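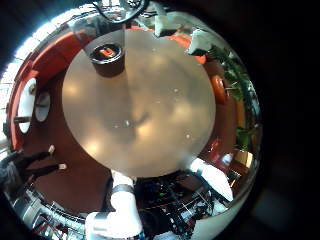 Vol. 2, p. 43

# Where Do People Sit? A Term in the Whitfield Student Lounge

## Why this subject

The course asked for "a question about shared space that can be answered by looking." Other groups took bus stops and parking. We took sitting, partly because it matters to how a college spends its furniture money and partly because the lounge at Whitfield has heat.

The lounge got new furniture before we enrolled. There is a big round table, an orange sofa that curves, and a supply of chairs that wander. The planning document (we found it in the library, filed under Pavville Town Drainage) says the round table was meant to "encourage encounter." We wanted to know if anyone had been encountered.

## What we did

We sat in the lounge during March and wrote down where people chose to sit when they walked in alone. A person who came in with friends did not count, because friends sit wherever the loudest one sits. We ended up with 145 solo arrivals. For each one we noted the seat, whether anyone else was already near it, and whether the person moved later.

Our first tally sheet had a box for "mood." We dropped it after the first afternoon, when all three of us wrote "tired" for every person and then for each other.

We also handed out a short survey. It had 43 replies, one of them a drawing of a duck.

## What we found

**People like an edge.** The sofa filled first, starting from the ends. The middle stayed open until the ends were gone, and then people stood for a bit and looked at their phones as if deciding something important. Several left.

**The round table is for bags.** A solo visitor who took the table nearly always put a bag on the next chair and a jacket on the one after that. One person can hold the whole table this way without saying a word. We tried it ourselves and it works very well. We are a little ashamed of how well.

**Chairs don't stay put.** By late afternoon the loose chairs had drifted toward the outlets. Each morning they were back in place, and by noon they had started out again.

**Cups last longer than people.** A cup left on a table kept the seat free long after its owner had gone to class. Our record was most of an afternoon, for a cup from Humus, the coffee stand downstairs. When we asked in the survey if people would move a stranger's empty cup, most said yes. We never saw it happen.

## The money part

The assignment wanted a budget. We were allowed to imagine $1000 and say what we would change.

Our first plan was a pair of reading booths from the Stimau catalog. They were listed at $2270, before delivery, so our first plan was short. The second plan is cheaper and uglier:

- Two power strips on the far wall, so the chairs have somewhere else to go
- A narrow shelf for bags and cups near the door
- Small tables at the middle of the sofa, to make it feel more like an end

We put the rest under "other." The feedback on our draft asked what "other" meant. It means snacks for the second round of observation.

## Problems with the study

We only watched one room, and in one month. It rained for a good part of it, and rain brings in people who would normally be outside on the steps. Also, we were in the room. Three students with clipboards take up a fair amount of sofa, and for the first few days we had taken the best end of it – so our early notes show that people strongly avoid that spot. Those days have been left out of the results.

The survey had its own trouble. Question 4 asked people if they preferred to sit "near or with others or alone," and the answers were mostly "yes."

## What comes next

If another group picks this up, we would suggest counting how long each person stays as well as where they sit. We would also suggest a smaller clipboard. The tally sheets are in the course folder, and the duck is with them.

Handed in 8/4/23, after two extensions.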